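Cell Group > Meetings > Minutes > September

Minutes of the Handling Cell Safety Meeting, Fimwood Test Kitchen

Start: 9:10 a.m., ten minutes after the time on the invitation, which counts as early for this group.

In the chair: Mieczysław Tokarz
Present: cell operations, controls, food prep, facilities, the safety lead, and one person from Kaczmarczyk (gripper supplier) on the phone
Apologies: purchasing, who were sent the invoice instead
Minutes taken by: controls, having lost the draw

1. Minutes of the last meeting

Accepted with one correction. The minutes had said the cell "has been behaving itself." The chair asked that this be struck, as the cell had read it.

2. The September incident

The chair asked operations to go through what happened in order, without adjectives.

The arm was running the shrimp transfer routine: pick one cooked shrimp from the bowl, place it on the tray, return, repeat. On cycle 59 of a planned 100 the fingers came down over the rim of the bowl and closed on it. The force limit should have stopped the close and opened the fingers again. It did neither. The arm lifted, took the bowl with it, traveled toward the tray and let go above it, where the routine says to let go. The bowl landed on its side. Shrimp went on the table, on the floor and into the cable tray.

Food prep was standing at the hatch at the time and pressed the stop. The arm kept moving for a moment that operations put at "short" and food prep put at "not short." The log gives 18 centimeters of travel between the button and standstill. The safety lead said that this figure was the reason for the meeting and the shrimp were not. Food prep said the shrimp had also been somebody's work.

No injuries. One person slipped slightly while sweeping up and asked for it to be minuted that they did not fall.

3. What the wrist camera shows

Operations brought one still from the pick position and put it on the wall screen. There was some discussion of whether everyone needed to look at it before lunch.
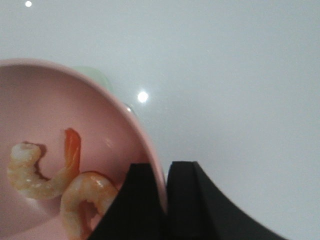 Minutes, Issue 4, page 2

Controls pointed out where the fingers sit relative to the rim: left finger over the inside of the bowl, right finger outside it. Close the gripper from that position and it will want the bowl. The two shrimp are lying toward the left, one touching the other or very nearly, and the second one runs partly under a finger. The planner is supposed to reject a grasp where the rim lies between the fingers. Controls has checked the settings and found that the rim check works from a bowl model loaded in the spring, when the cell used a steel bowl with a thin edge. The pink bowl has a thick rounded one. The model was never changed.

The chair asked who changes the model when the bowl changes. Several people looked at the agenda.

Food prep said they had swapped the bowl because the steel one threw reflections and controls had complained about it. Controls agreed that they had complained. Controls also noted the bright overhead glare on the white tabletop, one patch of it right beside the bowl, and said that the table was now the next thing they would be complaining about. Facilities asked for that in writing. Controls said these were the minutes. Facilities said they meant a different kind of writing.

Kaczmarczyk asked whether the fingers in use were the standard pair. Operations said they were the black food pair, fitted in the summer. Kaczmarczyk asked for the fitting record. There is a fitting record. It consists of the date and the word "yes."

4. Why the force limit did not trip

Controls reported on two days of testing with an empty bowl and then with a bowl of rubber washers, the food budget having been suspended.

The force limit is set in the cell program, and a second limit sits in the gripper's own controller. After the last software update from Cevalness the gripper limit had gone back to its factory value. The cell program still showed the old figure on screen, as it displays what it last sent and does not ask the gripper what it is using. So the screen was calm throughout.

With the correct value restored, the fingers opened again on every rim contact in the test. Controls was asked whether that meant it was fixed. Controls said it meant that it had been tested with washers.

Kaczmarczyk confirmed that the controller resets on that update and that there is a note about it. The chair asked where. The note is in the release document, after the list of supported languages.

5. Stopping distance

The safety lead took this item and asked for phones to be put away.

The stop button at the hatch is wired through the cell controller as an ordinary input. It should go to the safety relay, like the one at the door. It was put in as a temporary measure when the hatch was cut and has been temporary ever since. An ordinary input waits its turn, and during a transfer move its turn comes late. The door button stops the arm properly and was tested again yesterday afternoon with no complaints from anyone.

Operations asked if the cell could run meanwhile with a sign on the hatch button. The safety lead asked what the sign would say. Operations withdrew the question.

It was agreed that the cell stays locked off until the hatch button is rewired and measured. Nobody is to reach into the cell through the hatch for any reason, including the ones that seem good at the time. The lock key stays with the safety lead and the spare stays with the chair – who was asked to establish, before leaving the room, where the spare is.

(The spare was found at 10:05, in the chair's coat.)

6. Cleaning and the arm

Food prep reported that the table, floor and fingers were cleaned the same day. The cable tray was cleaned three days later, when its contents made themselves known to the neighboring office. Facilities would like the tray covered. The cover costs less than 500 and can go through without a signature. This was the fastest decision of the morning.

Controls checked the wrist joint and the finger mounts after the drop. One mount screw had worked loose. It can't be said whether that was before the incident or after it, and two people were asked to stop saying.

7. Project Arkeo

The Arkeo visitors are due to see the cell pick shrimp. The chair proposed telling them the cell is locked off and why. Sales had sent a message suggesting "a static demonstration." After some discussion of what a static demonstration of a moving arm would involve, the chair's proposal was carried. The visitors will be shown the log, the stopping test and the coffee.

8. Actions

Controls: new bowl model with the thick rim, and a check at start-up that reads the force limit back from the gripper. Before restart.

Facilities: hatch button to the safety relay. Cover for the cable tray.

Safety lead: measure stopping distance at both buttons, at full transfer speed and with the arm extended. Results to everyone in this room, by mail, with the figures in the first line.

Food prep: no change of bowl, tray or table covering without a line in the cell book. Controls to read the cell book.

Operations: fill in the finger fitting record again using more than one word.

Kaczmarczyk: send the update note by itself, on one page.

Chair: write to Cevalness about the screen showing a value it has not checked. Tone to be reviewed by someone else before sending.

9. Any other business

Operations asked whether the remaining shrimp in the freezer could be released from quarantine. The safety lead said they had never been in quarantine. Food prep said in that case they would like to know where they had gone.

Held over to the next meeting, which is called when the stopping results are in.

Closed at 10:40 a.m.

Recent items
Hatch guard: drawings and comments
Handling Cell minutes, Issue 3 (corrected)
Cell book: how to make an entry
Finger change procedure, draft
Lock-off keys: who holds what
Cable tray odor, facilities ticket (closed)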